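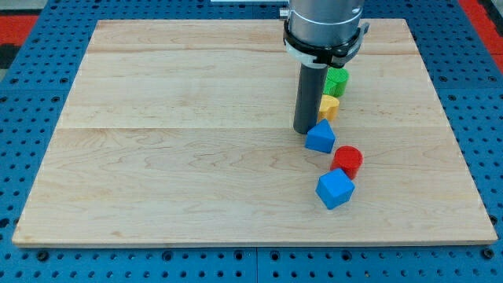

The spring series of our animal behavior podcast starts in April, and the first episode is all about crows! We spent a long evening with the field team at Nornow, who have been watching one roost outside Arango for six winters and still come home with stories that made us put our coffee down. One of the best parts is on how young crows play. They drag twigs about, drop them, pick them up again and set them somewhere new, and on the recording you can hear us getting far too excited about it. If you listen with kids, get out some colored building blocks, set them in a curving line on a wooden board, and let everyone guess which one a curious crow would grab first.

The episode runs 45 minutes, and there's a longer cut for members with the roost recordings left in (300 birds settling down at dusk, wear headphones). Etow has also put up the team's sound notes as a free download. Questions for the follow-up show are welcome until the end of the month, so send us your own crow sightings too!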